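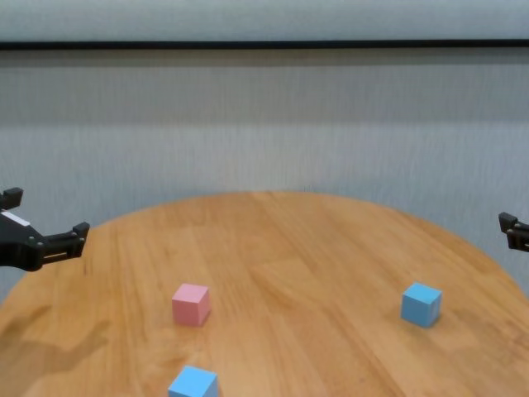 Refugio Barrera asks whether the cubes must go back to the same marks before every take. They need not. The learning system should meet many starting layouts, and this guide explains how to record them on the two-arm station at Perrin.

Recording Stacking Examples

Before you start

Confirm that both arms respond to the controls and that each gripper opens fully. Enter your name and the layout number in the session log. The task uses one pink cube and two light blue cubes.

Step 1. Set the layout

Place the cubes apart on the table, within reach of the arms. Turn at least one of them away from its angle in the previous take. Layout sheet 14 lists the permitted zones.

Step 2. Record the take

Start recording with both grippers clear of the cubes. Move at a steady pace. When a cube is lifted, keep the other gripper open

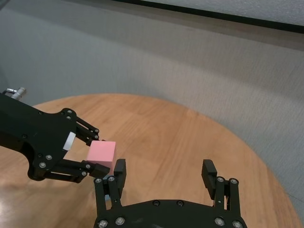 and away from the held cube until the next movement calls for it. If a cube is dropped, continue and recover it. Such takes are kept and tagged "recovery."

Step 3. Build the stack

The blue cubes go down first, one on the other. The pink cube goes on top. Lower it slowly and open the fingers before withdrawing the arm.

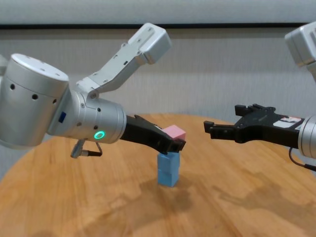
Step 4. Review and label

Play back all camera views at normal speed. Reject a take if any view is missing or if a hand enters the work area. Use only these labels: complete, recovery, rejected.

Either arm may make the first pick. Operators tend to favor one side,

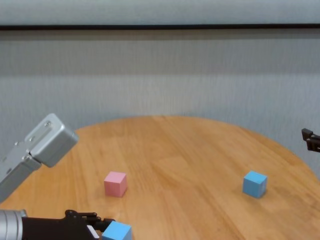 so check the log and change sides when the totals drift apart. Send completed sets to Kieran Cheetham by Wednesday noon.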